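4. SETTING UP THE BIN

For the Hulladent sorting bench, Burnmont depot. Rev. January 2, 2021, K. Geddes

4.1 Clear the carpet first. Vacuum if it's gritty, grit gets under the boards and they rock.

4.2 Lay the two boards down parallel. Flat side up. Gap between them 20 cm.

4.3 Press on each end. Any wobble, turn the board end for end and try again. No folded cardboard as packing please.

4.4 Lift the grey metal bin on. Two people. Bend your knees, fingers clear of the rim.

CAUTION: Edges are thin. Gloves on, even for a quick nudge.

4.5 Centre it so the overhang is teh same both sides. Check with the tape, not by eye.

NOTE: Bin sits on the boards only, never straight on carpet. Drags the pile and you can't get your hands under to lift it out.

4.6 Wipe the inside. Dry cloth, sloping walls first then the floor. Corners hold dust, use the small brush.

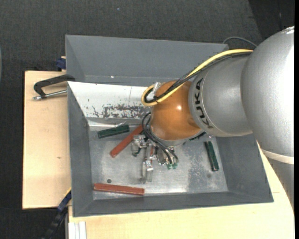
4.7 Load limit 50 kg. Heavy stuff in the middle of the floor, light stuff after. Don't pile against one wall, it just slides down anyway.

4.8 Recheck the boards after the first 3 loads. If either has crept, empty the bin before you shift it. Dont kick it back.

Spare boards are in the Hepburn store, bottom rack. Tell Adwoa Kpodo if you take the last pair.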